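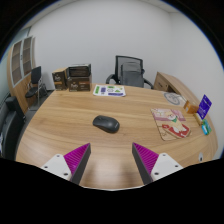
*Black mouse on the big table.*

September 15, 2025

Kettle on, door shut, and a good long go at the advance-fee letters this morning, which I had been putting off because the pile had got a bit silly. The count stands at 127 letters and emails in the prize-and-parcel group, all handed in by people who were told they had won something and then asked to pay for it to be sent. I have read every one of them now and my eyes feel like it.

Main job was sorting by the courier they pretend to use. Dinesh had been filing them by the name at the bottom of the letter, and I see why, but the names change every few weeks and the courier doesn't. "Tarkico Express Delivery" turns up again and again, sometimes spelt Tarkiko, once both ways in the same paragraph (bless them). "Jorkov Secure Parcels" is the other big one. I rather think they are the same people, as the fee wording matches down to the missing full stop after "insurance bond". Yvette isn't convinced and says wording gets copied and sold on all the time. She may well be right, so I've written "linked?" on the folder and left it there.

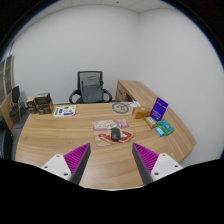 *Reading time: 3 minutes*

Now the fees. The usual first ask in the Tarkico letters is 2490, in whichever currency the person happens to use, and it is always called refundable. Then comes a customs stamp, then a solicitor, then a certificate to say the money isn't from drugs. One lady, who wrote us such a kind covering note that I read it out to Carter, went through 7 separate payments before her grandson noticed. By then she had sent 3000 for the last one alone. She'd kept every receipt in order in a biscuit tin, and I do wish more people did, as it made the whole afternoon's work possible.

I rang Sylvie about that one after lunch. She thinks it's worth going back to the transfer company with the receipt numbers, even this late, and she's drafting something for me to send on with the lady's permission. I must also remember to warn her about recovery callers. In June we had a run of people rung up by a "Marchand Asset Return" who offered to get the lost money back for a fee up front, and it was plain from the calls that they'd been handed the victims' details. Cruel business, and it catches people who have already had quite enough.

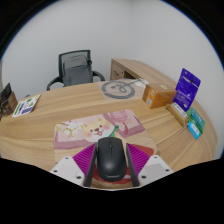
**If someone has paid one fee already, is it worth paying the last one to release the prize?**
Stop paying at once, keep every message and receipt, and ring the bank or transfer company on a number you have looked up yourself.

I've put that wording at the top of the new leaflet draft. Crisóforo thought the old version was too stern and read as though we were telling people off, and having gone back to it I agreed with him, so out came the bold capitals. He's doing the Spanish one once we've settled the English.

Left to do:

- Retype the folder labels, courier first, surname second
- Ask Dinesh where the Karnoveck letters went (they were in the green box, I'm nearly sure)
- Post the biscuit tin receipts back, recorded
- Chase Carter for the call notes from June

Yvette has the key to the filing cupboard until I'm back in.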